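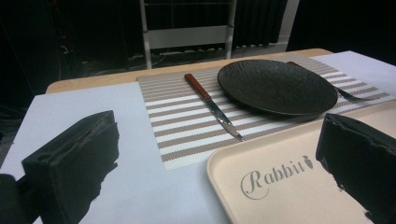
Chapter 6
When a Machine Takes Over a Task

At the Stetholm works canteen in Mirnstead, the tables used to be set by hand. Two people came in before the first meal, put down the placemats, and laid a plate, a knife and a fork at each seat. After the meal the same two people cleared everything away and started again. There are 61 seats, and on a working day each one is used more than once.

Last March the canteen began handing part of this job to a machine. The machine, called Plirkik, has one arm and a gripper with two fingers. It can pick up a plate, set it on a mat and put the cutlery next to it. It can also lift a used tray from the table and move it to a cart. It does this more slowly than a person does. It doesn't stop to talk, and it doesn't get sore wrists.

Mwanaisha Mabula had worked in the canteen for years when the machine came. Her job title did not change. Her pay did not change in the first year either. Her day did change, and most of this chapter is about how.

Tasks and jobs

People often say that a machine "takes a job." It is more useful to start with tasks. A job is a bundle of tasks, and some of them are never written down. When Mabula made a list of hers for the canteen manager, she left out the ones she did without thinking: turning a fork the right way round, pulling a mat straight when it had slid toward the edge, noticing that a plate had a chip in it.

These were the tasks that gave trouble. A fork that lies half under the rim of a plate is easy for a person to fix. You lift the rim with one finger and pull the fork out with the others. A two-fingered gripper has to move the plate first, put it down somewhere, pick up the fork, and then bring the plate back. Thin, flat things are hard for it to pick up at all. Dark plates with a rough surface, flat metal blades and soft woven mats each need a different grip and a different amount of force.

So the work was divided. Plirkik laid the plates and cleared the trays. Mabula walked behind it and put right what it had left crooked. After some weeks she was also asked to teach it, by guiding a gripper through each movement herself while the movement was recorded. Her first set had 100 recordings. By the end of the trial there were 937, and 603 of them were kept.

What changed for the staff

Three changes are worth noting before you read further.

First, the pace of the room was now set by the machine. The staff could no longer hurry through the first half of the tables and take the rest slowly. Some of them minded this more than they minded anything else.

Second, a new skill was needed, and there was no name for it on the pay scale. Þrastardóttir, who spoke for the kitchen and canteen staff, asked that teaching the machine be counted as skilled work. The company agreed to look at the question. You will read both sides' letters in Section 6.3. The first is dated 7th February.

Third, one of the two early shifts was ended. The person who had worked it moved to the kitchen. The kitchen was a different kind of work, with other hours, and she left before the summer.

As you read, keep these terms in mind:

Task: a single piece of work with a clear start and end.
Job: the set of tasks one person is paid to do.
Displacement: the loss or moving of a job when its tasks are given to a machine.
Reskilling: learning new tasks in order to stay employed.

6.1 Who decides which tasks are automated?

The canteen staff were not asked which tasks they would like to give up. Mabula later said she would have picked the lifting of full dish racks, the part of her day that hurt her back. The racks were not part of the plan. The company had chosen table setting on the advice of the firm that supplied the machine, and the contract was signed before the staff were told.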